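Since May I have been working on a question that sounds small: can a policy learn how hard to pull on a cloth if we never measure the pull? Our hand-held grippers have no force sensor in the fingers. We record the images and the finger opening, and everything else must come from there.

My first idea was to use only the finger opening. When you close on something soft, the opening at rest is a little bigger than when you close on nothing, and I hoped this would be enough to tell a good grasp from a bad one. For thick towels it is. For thin material the difference disappears in the noise, and I spent two weeks not wanting to believe my own plots.
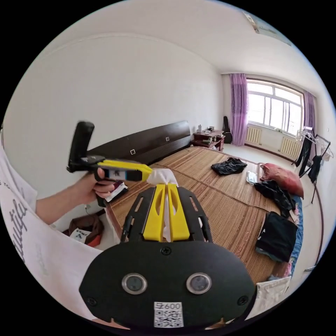 Crumpled tissue in the yellow fingers, with the second gripper on the left.

So we changed the method. Eckhard Mühlbauer proposed to label each two-gripper demonstration by hand with only three states: slack, taut, slipping. A small network then learns these labels from the wrist image, and its output goes to the policy as an extra input. I did not like the idea at first. It seemed to me like giving up on the real quantity. But labeling 150 demonstrations took us one long afternoon and one evening, and the network was already useful after the first 135. We kept the last ones for testing, which is too few, I know.

The result is modest and I am still happy with it. On 39 trials of pulling a cloth straight between two grippers, the policy with the extra input lost the cloth 8 times. The old policy lost it more often than I want to write here before I have repeated the comparison with the same cloths in the same order. Most of the losses that remain come from one very smooth fabric, and there the network says "taut" until the moment when the cloth is gone.

What surprised me is where the network looks. I expected it to use the fingertips. When I covered them in the images it became only slightly worse, but when I covered the middle of the cloth it became useless. It reads the folds — long straight creases mean tension, soft ones mean slack.

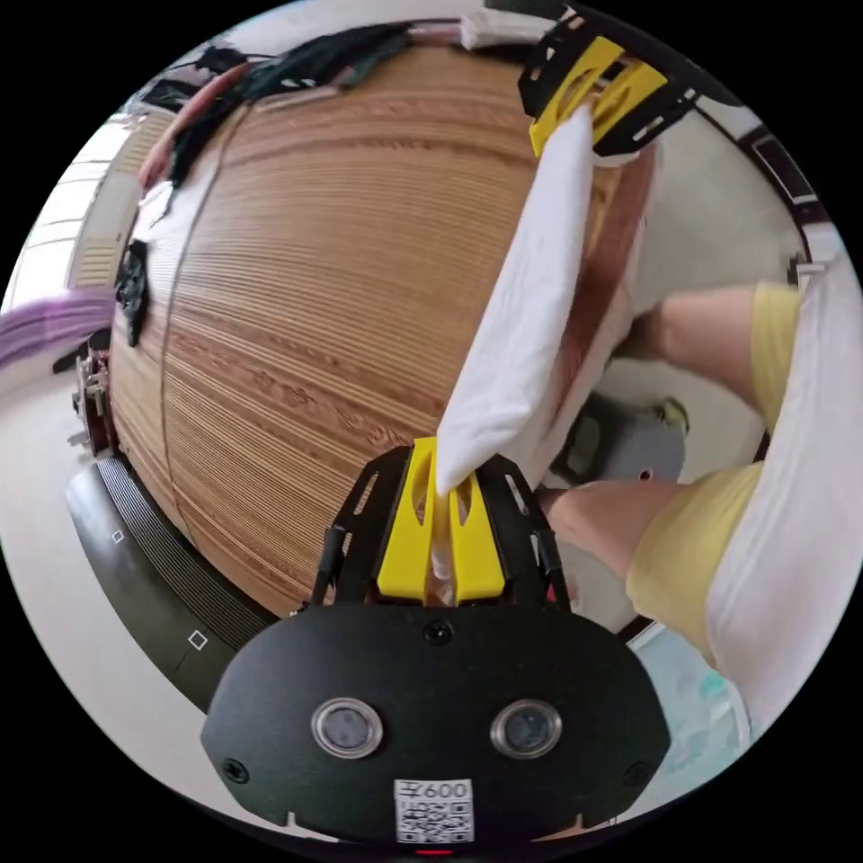
Chrysoula Sarantis wrote under my last post that three states are too coarse, and that slipping should be a label on each finger pair and not on the whole cloth. With one label, she says, the policy cannot know which side should close more.

I think she is right about this. Relabeling the slipping parts is the next job, and after it I will run the smooth fabric again.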